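見積もり

予算書の締め切りは11月の第一週だった。わたしは再生課の課長になって二年目で、設備の要求を書くのは初めてだった。

ドロットコムの工場には、役所や学校から引き取ったデスクトップが入ってくる。開けて、使える部品を外し、別の筐体に組み直して売る。ロボットアームは一台あり、みんなトモと呼んでいた。わたしが書かなければならないのは、二台目のトモを買うかどうかだった。 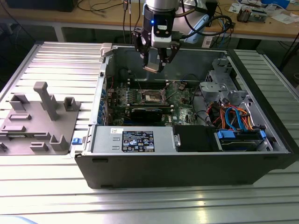

前の課長は、要求額は二割多く書けと言い残して異動した。どうせ削られるから、という理屈だった。わたしはそれをやらないことにした。削られて届いたものが足りなければ、足りないと言えばいい。そう決めたのに、表計算の欄を前にすると指が止まった。アーム本体、架台、治具、予備の指、設置費、教育費。一行ごとに金額を入れ、合計を見ては最初の行に戻った。

マルテンスの営業から見積書が届いたのは、2025年10月20日月曜日の朝だった。三枚あった。一枚目が本体で、二枚目が保守、三枚目は全部が注釈だった。保守は60か月の契約で、途中で解約すると残りの半額を払うと書いてあった。カヌスの見積もりは一枚で、本体が安く、保守は別途相談となっていた。わたしは二つを並べて机に置き、昼まで電話に出なかった。

午後、現場に降りた。トモは朝から同じ型の筐体を相手にしていた。椅子を借りて、少し離れたところに座った。

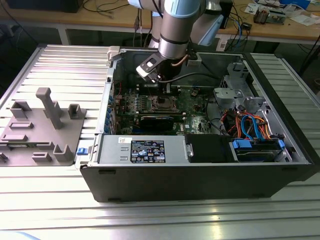

見積もりで一番わからなかったのは治具の値段だった。マルテンスは専用の受け台を一式339ユーロで出してきた。カヌスは、治具はお客様でご用意くださいと書いていた。うちの治具は、パソコンの左に置いてある灰色の板で、3Dプリンターで作ったものだ。傾いた柱が一本立っていて、低い受けがいくつか並んでいる。買ったものではないから、台帳には載っていない。載っていないものは、壊れても予算がつかない。わたしは手帳に「治具、台帳」と書き、下に線を引いた。

作業台のほうも考えなければならなかった。二台目を置くなら、壁際の棚を動かすことになる。棚を動かせば通路が狭くなり、台車が通らない。台車を細いものに替えると、一度に運べる筐体が減る。そこまで書いて、台車の費用はどの科目だろうと思った。消耗品ではなかった。

席に戻って、去年の設備報告を書庫から出した。青い表紙の、社内で綴じただけの冊子で、トモを入れたときのことが書いてあるはずだった。背の糊がはがれかけていて、途中のページが二枚抜け落ちそうになった。 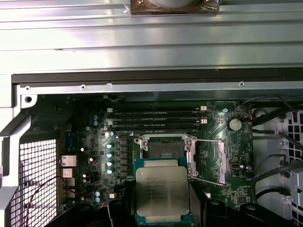 第36号

号数のほかに、表紙には何も書いていなかった。中を開くと、導入の費用は最初の見積もりより三割増えていた。増えた分の内訳は、電源工事と、床の補強と、「その他」だった。その他が一番大きかった。誰が書いたのかは署名がなく、聞く相手もいなかった。

プロセッサの載せ替えについては半ページしかなかった。ソケットのピンを曲げれば基板ごと廃棄になるので、人がやってもアームがやっても損は同じである、とあった。続けて、導入の根拠は速さではなく、夕方も朝と同じようにやれる点に置く、と書いてあった。

わたしはその一文を自分の要求書に写しかけて、やめた。二台目の根拠にはならない。一台目がもう夕方までやっているのだ。二台目が要るのは、来年の引き取りが1,000台を超える契約になったからで、それ以外に理由はなかった。それだけを書くと、根拠の欄は二行で終わった。欄はあと十行余っていた。
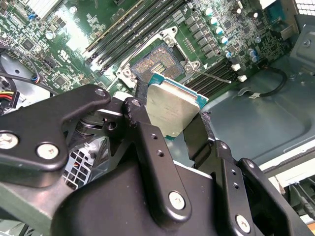 経理に二行のまま見せると、これで足ります、と返ってきた。ただ、契約が一年で切れたらその機械はどうなりますか、保守はそのあとも払うんですよね、とも言われた。

わたしは三枚目の注釈をもう一度読んだ。引き取りの契約は十二か月、保守は六十か月。四年分は、仕事がなくても払うことになる。マルテンスに電話して、保守を一年ごとの更新にできるか聞いた。できますが単価が上がります、と言われた。上がった単価で見積もりを出し直してもらうことにした。カヌスには、別途相談の中身を数字で書いてほしいと頼んだ。先方は、来週でもいいですかと言った。いいですと答えた。

それから自分の表に戻り、本体の行を空欄にした。先に書けるところを埋めた。治具の作り直し、樹脂の材料、棚の移設、細い台車。どれも小さい金額で、合計しても保守の一年分に届かなかった。「その他」の行は消した。消してから、電源工事の行を足した。

現場の明かりが半分落ちたころ、二社に送る質問を一枚にまとめて印刷した。治具の行には、自社製、台帳未登録、と書き添えた。登録の用紙は総務にもらいに行かなければならない。総務はもう閉まっていた。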